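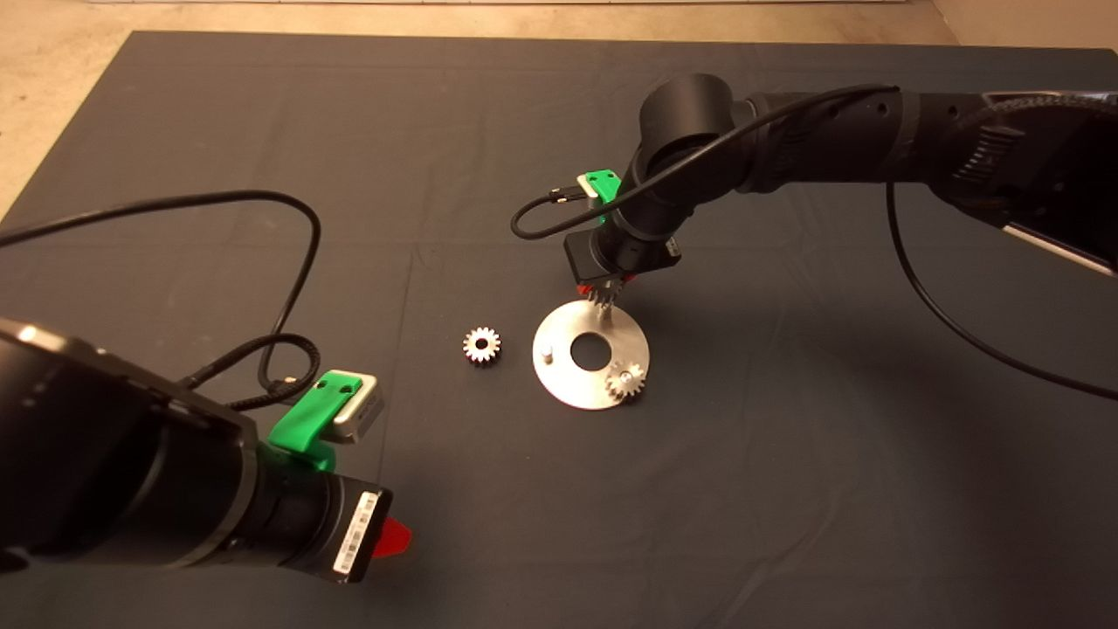 Filed under: Pilot Reports / Kit Evaluation

Progress report, September 19, 2026
Kivholm two-arm assembly kit, trial at the Villalba bench
Prepared by Uriel Iturra

You asked in the last review what the money has bought so far. It has bought two black arms, a dark mat and a great deal of patience, the last of which did not appear on the Kivholm invoice.

The task is still the planetary gear set: spur gears onto a round plate, one arm at a time or both, whichever the software feels like. We are running it in blocks of 100 attempts, and 8 blocks are done. The supplier's brochure describes setup as an afternoon. We have had several afternoons.

Seating a gear on its peg is the part we were warned about, and the kit handles it better than I expected. Picking up a loose one is where our time goes. The pads that came in the box were too slick for bare steel, so we paid for the textured set and I have put it under consumables, where I hope it will be left in peace.

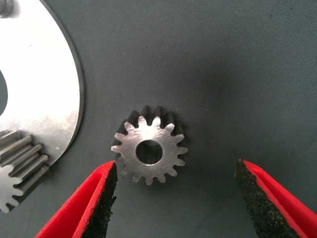

Spur gear between the open fingers, textured pads fitted.

Spending is on plan apart from a 2,000 dollar extension of the support contract. Under the old terms Drurkum answered questions within 10 working days, by which time we had usually forgotten the question. Replies are now quicker and no longer begin by asking if the arm is plugged in.

The manual has three gears on the plate as the end of lesson one. Lesson two assumes you enjoyed lesson one.
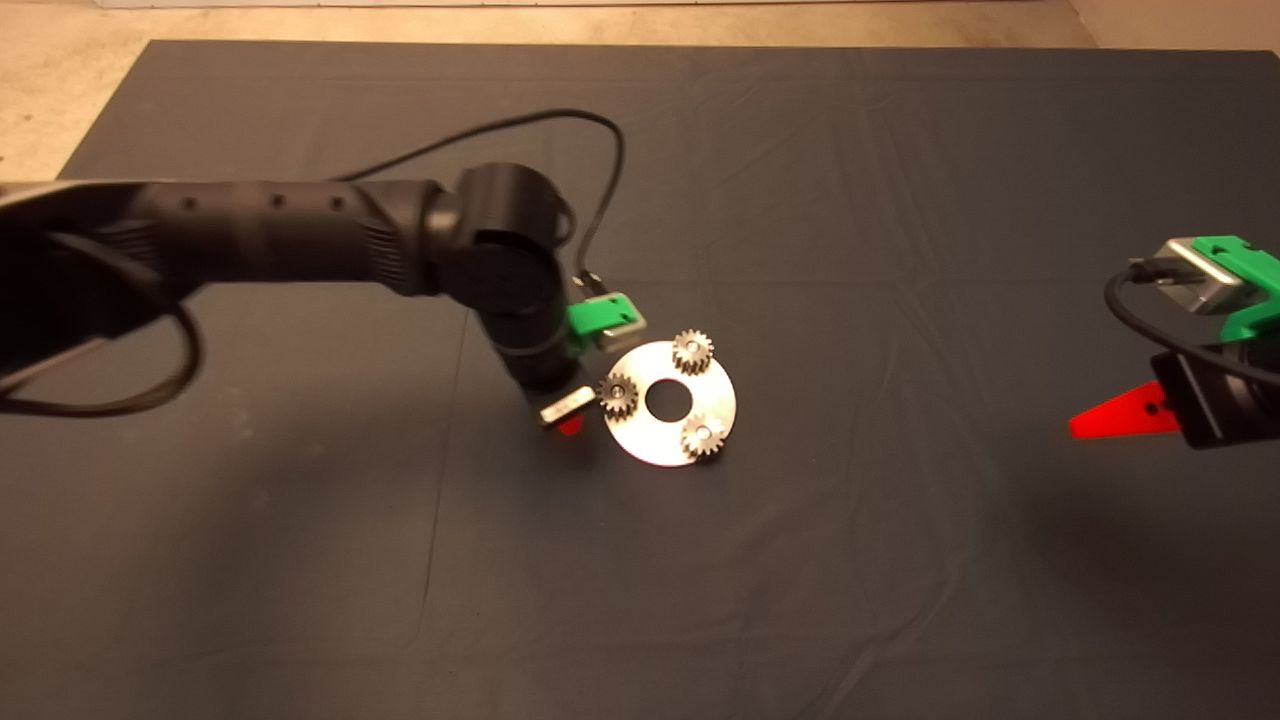
Hudden wrote back that the kit is worth keeping if one operator can retrain it for a new part without calling support, and that anything less is a very expensive pair of tweezers. I have no quarrel with that as a test. We will try it with a part the kit has not met, phones off, and report the result in November.

Until then I am asking for the second payment as scheduled, and a spare set of pads.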